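Stop tidying up before you press record

May 24, 2021

Quick one, because I have a train and a half-eaten sandwich and this has been bothering me since the Groltavberg meeting.

We were shown a set. Very nice set. 784 examples of a hand gripper picking up a cup and putting it down on a grey table. Same cup, same table, same grey. Somebody had clearly wiped the table between goes. The lighting was lovely. And the policy trained on it was lovely too, on that table, with that cup, and then it was taken into the kitchen down the corridor and it closed its fingers on thin air beside a mug.

Everyone in the room nodded and said more data. More data! As if the 785th wipe of the table would do it.

My view, for what its worth: the people who gather examples have far more say over what a system ends up able to do than the people who train it, and we treat the gathering as the boring bit. It goes to whoever is free. It gets a target (so many an hour) and a tidy room, and the tidy room is where it goes wrong.

Why do we tidy? Habit, partly. Guests are coming, put the post in a drawer. Also I think a lot of us came up through factory work, where you fix the part in a jig and the whole point is that nothing changes. I did six years of that at Roussel, bottle caps mostly, and I still can't leave a bench without squaring things up. In a factory it's right. You own the room. You can paint the floor and bolt the feeder down and shout at anybody who moves it.

You do not own someone's bedroom.

People live among stuff. They keep the kettle where there's a socket and the spare boxes where there's a wall. They shop in bulk and stack it wherever it fits. A helper of any kind, human or otherwise, has to reach past all that for the one thing wanted, and if every example it has ever had came off a bare table then it has learnt that objects live alone. Reaching past is a skill. So is knowing that the shiny crumpled thing near the spoon is a different thing from the spoon. You can't add it afterwards with a clever bit of maths, or not cheaply, and I've sat through enough talks by people who tried.

So go and get the examples where the stuff is. Hand grippers make that easy enough now. One in each hand, pick the thing up, put it where it goes, next. You don't need a lab. A bed will do for a worktop, and a cardboard box is as good a place to put a spoon as any drawer.

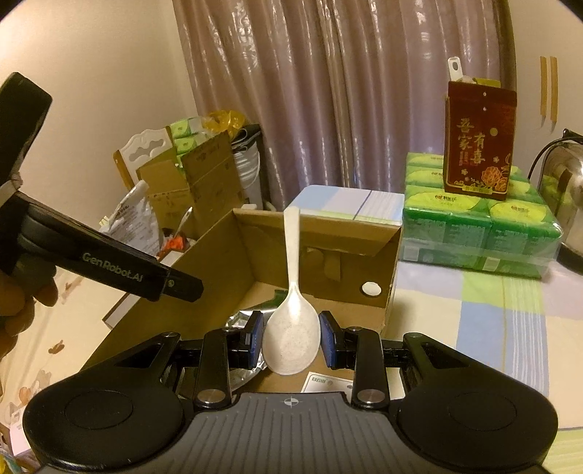 The objection about mess

I get this one every time. Mess is noise, you'll drown the signal, the system will fix on the curtain or the pattern on the bedspread and decide that's what a spoon is.

Fair, up to a point. If you record everything in one cluttered room then yes, you've just built the grey table again with more colours. It will learn the curtain. The answer to that is more rooms, and I'd take 50 rooms with a handful of goes in each over one room done to death. I'd take it even if the total was smaller. Especially then, less to check.

At Jultavau we ended up trying it more or less by accident. The booking for our usual space fell through and the choice was wait until June or go round to people's homes. We went round to people's homes. 335 examples by the end, under half of what Groltavberg had, different beds and floors and worktops, different light. Some of it frankly ugly. It did better on a worktop it hadn't met than anything we'd made in the proper space. Not perfect, it still hates anything thin lying flat, and so do I, have you tried picking a plastic fork off a tablecloth in a hurry.

I don't want to oversell that. One project, one kind of task, and we didn't run the comparison as carefully as we should of. But it was enough to make me stop apologising for the state of the rooms.

The objection about speed

This is the real one, and people don't say it out loud as much. Travelling is slow. Setting up is slow. In the tidy room a decent pair of hands gets through over 90 goes in an afternoon, and in a stranger's flat you spend the first half hour moving a chair and being offered tea.

Yes. It's slower. Costs more per example too. But per example is a daft way to price it. Nobody pays for a dictionary by the page. Ask what the next one adds. The second go with the same cup adds a bit, the tenth adds next to nothing, and past that you're paying for the comfort of a large number on a slide. We had a quote from Clenix last year, priced by the go, with a discount for volume, and the discount only applied if they could keep it all in one room. Think about that! Cheaper the less you learn from it. We said no, then spent a week wondering if we'd been snobs.

The hands matter as well

Other thing, and then I really must go. Who is holding the grippers.

Trained operators are smooth. They come in at the same angle, close at the same speed, never fumble. Their recordings are a pleasure to watch and I think they're a bit too clean. An ordinary person comes in wonky, gets the spoon by the wrong end, shifts, has another go. That second go is gold. It's the only place the system ever sees what to do when the first grab was poor, and we cut it out! I've watched people trim it off as a mistake. Keep it. Mark it if you must, but keep it in.

Same goes for pace. Left-handers. Tall people, short people, someone sat on the floor doing it because their knees prefer it. All of that ends up in the examples whether you write it down or not, so write it down. A line of notes per session is plenty: whose hands, what sort of room, what was in the way. We skipped the notes for the first fortnight and I'm still cross with myself, there's a run of really good grabs in there and I couldn't tell you who did them or why they're different.

Permission, obviously. It's somebody's home. Ask before, show them what it looks like after, let them say no to any of it and delete it properly when they do. If that loses you a morning's work it loses you a morning's work. I have less patience on this than on anything else above, and I've seen it treated as a form to be got round.

What I'd ask for, if anyone at Groltavberg reads this: take the next batch of money, spend none of it on the grey table. Send people out in pairs with the grippers and a bag of spoons. Leave the kettle where it is. Then test in a room none of them has been in, and publish the bad ones along with the good.

Platform's up. More on the thin flat things another time.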